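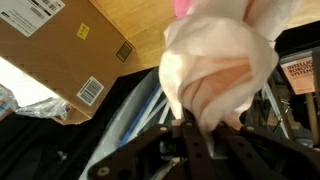 Gopinath Rajan tells me I should stop complaining and just wrap everything in old cloth, it's free and it packs better than paper. I have doubts. A thread.

**2/** The claim, as it goes around every moving group: skip the bubble wrap, use your T-shirts and dish towels, save 40 bucks. Fine. Whose dish towels? I own maybe enough to wrap a gravy boat.

**3/** Soft white cotton bunches up nicely, I'll give it that. It also bunches up wherever it likes. Put a glass in it, shake the box, and see where the cloth ends up. Mine went to the corners. The glass went to the middle.

**4/** Then the box itself. Everybody says reuse a brown shipping box, and I do, but please cover the old labels. An old barcode is still a barcode, and I don't trust a sorting machine to know which one I meant.

**5/** I mailed a box to Kendside last December with 2 old stickers left on it. It came back to me. The clerk said it "happens." I paid again.

**6/** Kokkonen sells a cotton packing sheet for this now. It's a sheet. You have sheets.

**7/** Someone will say cloth is cleaner than newspaper. Sure, no ink on the plates. But then you unpack and you have a pile of wrinkled laundry on top of everything else you have to do that day. I'd sooner wipe a plate.

**8/** Where I think Gopinath has a point: clothes have to travel anyway. Socks in mugs, yes. Sweaters around a lamp base, yes. Anything thin and slippery around anything with a handle - no.

**9/** So I'm doing half and half for the Totau boxes. Paper on the glass, cloth in the gaps, tape over every old label. If the cloth half arrives in better shape I'll say so here. I'm not expecting to.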